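My kitchen table thread, part two. In the first one I wrote about the drawers, and many people asked me about the table itself, so now I will try to explain it. Sorry for my English, I write slowly and check many words.

1/ Our flat has one drawer in the kitchen, and this drawer is 42 cm wide. For years all the cutlery, the wooden spoons, the string and the candles lived in it together. In January it stopped closing. I decided that everything tall must leave the drawer.

2/ First I bought an organizer from Bikmont, the bamboo one with 7 sections. It is a nice thing, but long sticks and spoons do not fit in it. They lie across the sections and the drawer is stuck again. I gave it to my sister and she keeps pencils there.

3/ So now I use a big off-white pot. It is wide at the top and more narrow at the bottom. I like it because it is plain. A pot with flowers on it, plus a checkered cloth, would be too much for my eyes.

4/ About the cloth. It is from the Zurketti market, from the man who sells remnants by the entrance. Blue going to lavender, with white lines, and a pink border with thin stripes. I washed it before the first use and it became a little smaller, but it still covers the table. I do not iron it. Some of you will be unhappy with me.
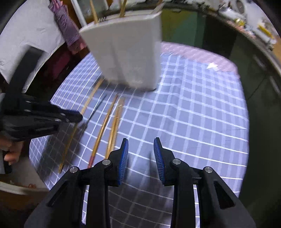
5/ What goes in the pot: wooden sticks and everything with a long handle. What stays on the cloth: the long thin sticks, when I am still sorting them. I put them side by side in one direction, next to the pot, and then I see quickly which ones are for keeping.

6/ My rule for sorting is simple. If I did not cook with it since last winter, it goes to the box in the hall. If the wood has a crack, it goes away the same day. I was sad about one spoon, it was from my first rented room. It had a crack.

7/ Somebody asked if the pot falls over. Mine did, one time, when I put all heavy things on one side. Now the heavy ones go in the middle. I also put a handful of dry rice on the bottom, in a small bag, maybe 100 grams.

8/ And please wash the inside of the pot! I forgot this for a long time. Crumbs come in from above, I do not understand how. Once in 4 weeks I take everything out, wash it with hot water, and let it dry upside down on a towel until the morning.

9/ For the wood I use the oil from Gautier, the small bottle. A little on a paper towel, wait one night, wipe. My neighbor uses normal sunflower oil and says there is no difference. After some weeks hers smelled strange to me, but I did not tell her.

10/ Next time I want to write about the shelf above the stove, where the jars are. It is a worse place than the drawer was. If you have a good idea for lids without jars, please write to me, I have a full bag of them.

More from this author
One drawer, too many things (part one)
How I clean the old Stilton kettle
Curtains from remnants, without a sewing machine
What I keep under the sink

Get new threads by email. You can unsubscribe at any time.
We use cookies to remember your settings. Accept | Manage choices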